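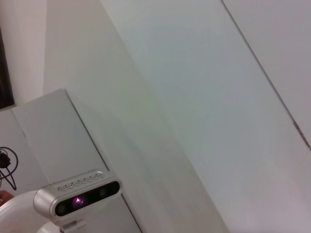

리덴트 반품 작업장에 로봇팔 도입… 분류대 직원 업무 재편

검색어를 입력하세요 검색 상세검색

입력 2021-10-27

치과용 소모품과 소형 기구를 유통하는 리덴트(Rident)가 반품 작업장의 분류 공정에 로봇팔을 들였다. 회사는 시험 운용을 마치고 이번 달부터 로봇팔을 정규 공정에 넣었으며, 분류대에서 일하던 직원 7명의 업무를 다시 나눴다고 밝혔다. 감원은 없었다. 다만 직무 이름과 근무표가 바뀌었고, 일부 수당의 계산 방식은 아직 정해지지 않았다.

도입된 설비는 자동화 업체 예카르(Jekar)가 설치했다. 작업대 위에 놓인 반품 포장을 로봇팔이 집어 바코드가 위로 오도록 돌려놓고, 판독이 끝나면 품목별 상자로 옮기는 방식이다. 팔 끝부분에는 깊이를 재는 센서가 달려 있어 포장의 높이와 기울기를 읽는다. 판독 결과는 창고 관리 프로그램 말렐(Malell)로 넘어가고, 말렐이 재입고와 폐기, 제조사 반송 가운데 하나로 행선지를 정한다.

리덴트에 하루 들어오는 반품은 대략 600건이다. 병원에서 치수를 잘못 주문한 것, 외부 상자만 찌그러진 것, 유통기한이 가까워 돌려보낸 것이 섞여 있다. 지금까지는 직원이 상자를 열어 내용물을 꺼내고, 바코드를 찍고, 포장 상태를 눈으로 본 뒤 선반으로 날랐다. 물건 하나하나는 가볍지만 같은 손목 동작이 종일 반복된다. 회사 안전보건 담당 부서에는 손목과 어깨 통증을 호소하는 상담이 꾸준히 접수돼 왔다.

작업장을 총괄하는 트로엘스 바흐(Troels Bach) 운영책임자는 “가장 먼저 덜어내려 한 것은 집어서 돌리고 찍는 동작이었다”며 “판단이 필요한 일까지 넘길 생각은 없었고, 지금 설비로는 넘길 수도 없다”고 말했다.

새 공정에서 사람이 맡는 일은 앞뒤로 나뉜다. 앞쪽에서는 직원이 반품 상자를 열고 날카로운 기구나 액체류가 들어 있는지 확인한 다음, 로봇팔이 다룰 수 있는 포장만 작업대에 올린다. 뒤쪽에서는 말렐이 보류로 표시한 물건을 다시 검사한다. 포장이 뜯긴 흔적이 있거나 라벨이 겹쳐 붙은 물건, 바코드와 내용물이 맞지 않는 물건이 여기로 온다. 재입고 여부를 최종 승인하는 사람도 뒤쪽 검사 담당자다.

직원들의 반응은 엇갈린다. 뒤쪽 검사로 자리를 옮긴 한 직원은 저녁에 손목 보호대를 차는 날이 줄었다고 했다. 대신 하루 종일 문제 있는 물건만 보게 돼 눈이 피로하고, 예전처럼 쉬운 물건을 처리하며 숨을 돌릴 틈이 없다고 덧붙였다. 앞쪽에서 일하는 직원은 로봇팔의 속도에 맞춰 물건을 올려야 한다는 압박을 느낀다고 말했다. 작업대가 비면 화면에 대기 표시가 뜨고, 그 시간이 말렐에 기록되기 때문이다.

대기 기록은 시험 운용 때부터 문제가 됐다. 직원들은 이 기록이 개인 평가에 쓰일 수 있다고 우려했다. 리덴트는 지난주 사내 공지에서 대기 시간을 설비 조정 목적으로만 쓰고 인사 평가 자료로는 넘기지 않겠다고 밝혔다. 화면에 표시되던 담당자 이름도 지웠다. 직원 대표 측은 공지 내용을 근무 규정에 넣어 달라고 요구했고, 회사는 검토하겠다고 답한 상태다.

시험 운용은 5월에 시작됐다. 처음에는 광택이 강한 비닐 포장에서 오류가 잦았다. 투명한 봉투는 센서가 표면을 제대로 읽지 못해 팔이 허공에서 멈추는 일도 있었다. 예카르는 조명 위치를 바꾸고 작업대 바닥을 광택이 없는 재질로 교체했다. 그래도 투명 봉투에 든 낱개 제품은 여전히 직원이 손으로 처리한다. 얇은 종이 설명서만 따로 돌아온 경우도 마찬가지다.

배선 정리도 예상보다 오래 걸렸다고 한다. 작업장은 원래 자재 보관실로 쓰던 곳이어서 전원과 통신 단자가 벽 쪽에 몰려 있다. 예카르 기술진은 로봇팔이 움직이는 범위를 피해 케이블을 돌리느라 설치 일정을 한 차례 늦췄다. 바닥 배선 덮개는 다음 정기 점검 때 마저 시공할 예정이다.

교육은 두 단계로 진행됐다. 전 직원이 비상 정지와 재가동 절차를 배웠고, 이 가운데 2명은 예카르에서 설비 조정 과정을 따로 이수했다. 두 사람은 그리퍼 부품을 갈고 센서 위치를 보정하는 일을 맡는다. 센서 표면을 닦는 일은 근무조가 바뀔 때마다 앞쪽 담당자가 한다. 먼지가 쌓이면 높이를 잘못 읽는 경우가 있어 시험 운용 중에 점검표에 추가된 항목이다.

설비 담당 수당을 두고는 협의가 이어지고 있다. 회사는 조정 업무를 맡은 직원에게 월 단위 수당을 주겠다는 안을 냈고, 직원 대표 측은 근무 외 시간에 걸려 오는 호출도 별도로 계산해야 한다는 입장이다. 두 사람 모두 퇴근 뒤 전화를 받은 적이 있는 것으로 전해졌다. 회사는 합의 전까지 야간 호출을 예카르의 지원 창구로 돌리기로 했다.

근무표에도 변화가 있다. 이전에는 오후에 반품 차량이 몰려 저녁 잔업이 잦았다. 지금은 앞쪽 담당자가 퇴근 전에 포장을 미리 골라 두고, 다음 날 아침 로봇팔을 먼저 가동한다. 무인 야간 운전은 하지 않는다. 바흐 책임자는 “팔이 움직이는 동안에는 반드시 사람이 작업장에 있어야 한다는 것이 내부 기준”이라고 설명했다. 잔업이 줄면서 수입이 감소했다는 의견도 나왔다. 회사는 잔업 시간의 변화를 연말까지 지켜본 뒤 기본급 조정이 필요한지 논의하기로 했다.

같은 지역의 물류 업체 제르바스(Zervas)도 비슷한 설비를 검토 중이다. 제르바스는 리덴트의 반품 운송을 맡고 있어 상자 규격이 바뀌면 직접 영향을 받는다. 리덴트는 로봇팔 작업대에 맞춰 병원에 보내는 회수용 상자의 크기를 통일하려 하지만, 제르바스 쪽에서는 기존 운반 선반과 맞지 않는다는 의견을 냈다. 양사는 당분간 지금의 상자를 그대로 쓰기로 했다.

병원이 체감하는 변화는 크지 않을 것으로 보인다. 반품 신청 절차와 접수 마감 시각은 전과 같다. 다만 바코드 위에 반품 스티커를 붙이면 보류로 분류돼 환불이 늦어질 수 있다. 리덴트는 스티커를 포장 옆면에 붙여 달라는 안내문을 회수용 상자에 넣고 있다. 유통기한이 적힌 면에 펜으로 메모를 하지 말아 달라는 문구도 함께 들어간다.

리덴트는 현재 설비를 늘릴 계획이 없다고 밝혔다. 출고 포장 공정에도 로봇팔을 쓰는 방안이 거론됐으나, 주문마다 물건 구성이 달라 당장은 어렵다는 것이 회사의 판단이다. 반품 작업장의 직무 설명서는 직원 의견을 받아 개정하고 있으며, 앞쪽과 뒤쪽 담당을 주기적으로 바꾸는 순환 근무가 초안에 포함됐다. 순환 주기는 아직 정해지지 않았다.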